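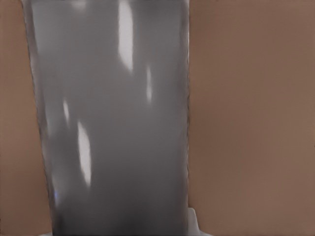
灰色のつるっとしたもの。コップのような形の3DCG

子どもが寝る前に読む本を、うちでは2冊までと決めている。決めたのは去年の11月で、それまでは際限がなかった。もう一冊、もう一冊と言われて、気がつくと私のほうが先に寝ていることもあった。2冊なら、長めの絵本を選ばれても30分かからない。

最近その2冊のうちの1冊が、ほぼ毎晩「アネンのながぐつ」になっている。図書館で借りて、返して、また借りて、結局買った。今日はこの本のことを書いておく。

アネン(Anen)というのは主人公の名前で、たぶん熊だと思う。たぶんと書いたのは、本文のどこにも熊だと書いていないからだ。上の子は熊だと言い、下の子は犬だと言っている。表紙では耳が丸いので私は熊に一票入れているが、読むときはどちらにも味方しないことにしている。

話は単純で、アネンが片方の長靴をなくし、隣町まで探しに行く。隣町の名前がウィルネッティ(Wirnetti)という。これが非常に言いにくい。初めて読んだ晩に三回続けてつっかえて、子どもたちが大喜びした。以来、ウィルネッティのページが近づくと二人とも黙ってこちらの口元を見るようになった。うまく言えてしまうと不満そうな顔をされるので、ときどきわざとつっかえている。

町に着くと、アネンは一軒ずつ戸を叩いて長靴のことを尋ねる。パン屋、時計屋、洗濯屋、と続いて、どの店でも長靴は見つからず、代わりに何か小さいものを一つもらう。パン屋では丸パンの端、時計屋では動かない針、洗濯屋では洗濯ばさみ。このもらったものを全部、残った片方の長靴に入れて歩く。だから絵の中の長靴がページごとに少しずつふくらんでいく。文章では一言も触れていないのに、下の子は二日目に気づいた。私は一週間くらい気づかなかった。字を読む側は、絵をあまり見ていないものだと思う。

結末は書かないでおくが、長靴は見つかる。見つかり方が少し変わっていて、上の子は最初「ずるい」と言っていた。今は納得したらしく、何も言わない。

文章は1ページに2行か3行で、ひらがなばかりだが、分かち書きの切り方が自然なので大人が声に出しても読みやすい。対象年齢は裏表紙に3歳からとある。うちは下が4歳、上が7歳で、7歳には少し幼いかと思っていたら、上の子は上の子で下の子に読んでやるという楽しみ方を見つけた。ウィルネッティは私よりうまい。

気になったところも書いておく。まず、見返しの紙が薄い。うちの本は買ってひと月もしないうちに角が折れて、今はテープで補強してある。それから、夜のページの色がかなり暗い。寝室の明かりを落として読むと、紺色の地に黒い字がのっているところはほとんど見えない。もう覚えてしまったので困らないが、初めて読む人は明るいところで一度目を通しておいたほうがいい。

値段は税別で800円だった。絵本としては安いほうで、判型も小さい。子どもの枕元に置いておくにはちょうどいい大きさだが、大勢に読み聞かせるには向かないと思う。

もう1冊の枠には、日替わりでいろいろ入る。先週から今週にかけて読んだものを挙げておく。

「ミスタードのとけい」
ミスタード(Mistard)という、やたらと時間に細かいねずみの話。51の時計を持っていて、寝る前に全部のねじを巻く。全部の時計が一枚の見開きに描いてあり、下の子はここで必ず数え始める。20を過ぎたあたりで分からなくなって最初に戻る。寝かしつけには向かない。昼間に読むことをすすめる。

「みずうみのよる」
Van Dusenという小さなシリーズの2作目。文字がとても少なく、湖の水面の色が変わっていくだけの本で、大人は好きだと思う。子どもの反応は薄かった。ただ、これを2冊目に持ってくると寝つきがいい。理由は分からないが、三晩試して三晩ともそうだったので、疲れている日に使っている。

「ゆきのひのスープ」
上の子が学校の図書室で借りてきた。文章が長く、全部読むと15分はかかる。途中で鍋に入れる野菜の名前が延々と続くところがあり、早口で読むと受ける。子どもたちは知らない野菜が出てくるたびに止めるので、結局早口にはならない。ポロねぎの説明に手間どった。

絵本の記録は、上の子が1歳のときからノートにつけている。題名と日付と、子どもが何か言ったときはその言葉を一行だけ。先日ぱらぱらめくってみたら、200冊を超えていた。読んだ覚えがまったくない題名もけっこうある。逆に、題名を見ただけで読んでいた部屋の様子まで思い出すものもあって、どこで差がつくのかはよく分からない。

ノートの最初のほうは、字がきれいで感想も長い。下の子が生まれたあたりから急に短くなり、「船の本。途中で寝た」だけの日が続く。寝たのがどちらかは書いていない。

「アネンのながぐつ」の欄には、今のところ下の子の言葉が三つ並んでいる。「くつがふとった」「いぬだよ」「もういっかいまちがえて」。三つ目はもちろんウィルネッティのことで、言われたとおりにもう一度間違えたら、それはわざとだからだめだと怒られた。

来週は図書館に予約していた本が届くはずなので、読んだらまた書く。ミスタードには続編があるらしく、そちらも予約に入れた。今度は時計が増えていないことを願っている。

2020/08/09
カテゴリ:絵本、寝る前の本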